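2월 작업 노트 / 목재 마감실

오전 10시 시작. Pasthorpe에서 들어온 상판 샌딩을 이어서 함. 지난번에 100방으로 옛 도막을 걷어낸 데까지가 끝이었고, 가장자리 쪽에 결 따라 남은 자국이 있어서 손으로 다시 밀었다. 기계로 하면 모서리가 둥글어져서 안 됨.

순서는 180, 240, 320. 320 끝나고 물수건으로 한 번 닦아 결을 세운 다음 다시 320을 가볍게. 분진은 송풍 말고 진공으로 뺄 것. 지난달에 송풍 썼다가 옆 작업대에 말리던 서랍 앞판에 다 앉았음.

도료는 Stonevine 오일 바니시. 첫 번째는 희석해서 500ml 만들었고 조금 남았다. 남은 건 뚜껑에 날짜 적어서 선반 아래 칸에 둠. 두 번째부터는 원액. 도막 사이에는 하룻밤씩 두고 500방으로 면만 잡는다. Poulain 붓은 털이 빠져서 중간에 바꿨다. 새 붓도 쓰기 전에 손바닥에 여러 번 털어야 한다.

Aoife Ó Néill 의견: 마지막에 2000방 물사포 후 광택 왁스. 나는 왁스 없이 가는 쪽인데, 손님이 광 있는 걸 원한다고 하니 일단 시편 두 장으로 비교하기로. 시편 번호 2736은 왁스, 그다음 번호는 무왁스. 둘 다 컵 자국 시험까지 할 것.

색은 생각보다 노랗게 올라옴. 오일 바니시니까 어쩔 수 없는 부분이 있고, 더 밝게 가려면 수성으로 바꿔야 하는데 그러면 결이 이만큼 안 살아난다.
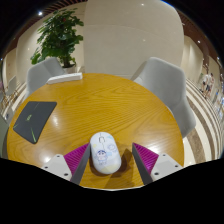

참고: 원형 상판, 유광, 주황기 도는 금색. 물결무늬 결.

Flavivbridge 쪽 견적은 아직 안 옴. 오후 4시에 한 번 더 전화해 보고 없으면 경첩은 재고로 간다.

할 일
- 시편 뒷면에도 한 번 칠하기 (휨 방지)
- 320방 주문
- 오일 묻은 걸레는 물통에. 그냥 뭉쳐 두지 말 것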